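Pudby (hand-held gripper)

Pudby is a hand-held gripper kit made by Stultent for recording household handling tasks. It is carried and worked by a person, and the recordings are used to train robot arms fitted with the same type of jaw. The kit is sold to university laboratories and small robotics firms, and can also be hired by the month. Its main use has been in work with cloth, above all the folding and sorting of clothes.

Background

Stultent began as a repair workshop for laboratory arms. The gripper grew out of a job for a customer who wanted a cheap way of gathering examples of laundry folding without tying up a robot. The first design was drawn by Marisol Zapata, who had earlier worked on parallel jaws for packing lines. It had a single sliding finger and a trigger taken from a cordless tool. Testers found it tiring to hold and it tended to drop thin fabric, and it was never put on sale.

The second design replaced the slide with a pair of linkages, so that both fingers close towards the middle. This is the layout used in all production units. The name comes from the nickname the workshop gave to the prototype.

Design

The body is black, with a ribbed plate on top and a round housing on either side. A linkage arm runs forward from each housing to a soft blue finger pad. The joints turn on metal pins, which can be pushed out with a hand tool when an arm has to be changed. The pads are held on separately and are treated as a wearing part.

The jaws open to 80 millimetres. Stultent chose this width after trials with towels and knitwear, in which a narrower opening made it hard to gather a thick fold in one go. A camera is fixed to the body and looks forward over the ribbed plate. It has a very wide lens, so straight lines bend towards the sides of the picture and the corners come out black. The wide view takes in the bed or table around the garment as well as the jaws themselves.

Power comes from a battery carried in a belt pouch. The cable between pouch and gripper has been the most common cause of complaint, and later kits have a longer one with a right-angled plug.

Use with clothing

A recording starts with the garment laid out on a flat surface. Beds are often used in place of tables, as their soft top lets the pads press down a little and get under the cloth. The operator lowers the open jaws on to the fabric, presses, and closes them so that a ridge of material rises between the pads. Knitted tops gather easily in this way. Stiff cloth such as denim is usually taken by an edge or hem.
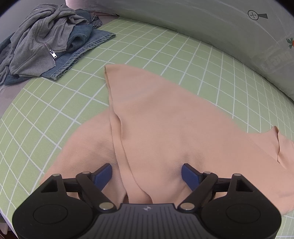

Sessions and data

A session is a run of recordings made in one room with one set of clothes. The handbook suggests 50 recordings to a session, with the garment turned or crumpled between one and the next. Bedding with a printed pattern is allowed, and other clothes may be left lying nearby, as the trained arm will meet the same clutter in a real bedroom.

Files are copied from the gripper by cable and checked with a desktop program called Condori. The program marks recordings in which the jaws were out of view or the camera moved too fast. It does not judge whether a fold was a good one, and this is left to the customer. The public sample set issued with the kit holds 2119 recordings, mostly of tops, trousers and tea towels.

Versions and hire

The standard kit contains one gripper, the battery and pouch, a charger and 6 spare pads. A two-handed kit adds a second gripper and a cable that keeps both cameras in step. Hire is handled by Radden, which also offers a recording service using its own operators. Customers of the service send a list of tasks and receive the checked files, normally within a month.

Reception

Mylene Ocampo, reviewing the kit for a robotics newsletter in August, found the jaws easy to learn and praised the grip of the pads on wool and fleece. She was less pleased with the weight at the front, which she felt in the wrist by the end of a morning, and thought the handbook thin on the subject of cleaning. Lint collects on the pads and has to be wiped off between garments. She recommended the two-handed kit for anyone working on shirts, and advised hiring before buying.

Stultent has since added a page on pad care to the handbook. The weight is unchanged.

See also

Parallel jaw gripper
Learning from demonstration
Laundry folding machine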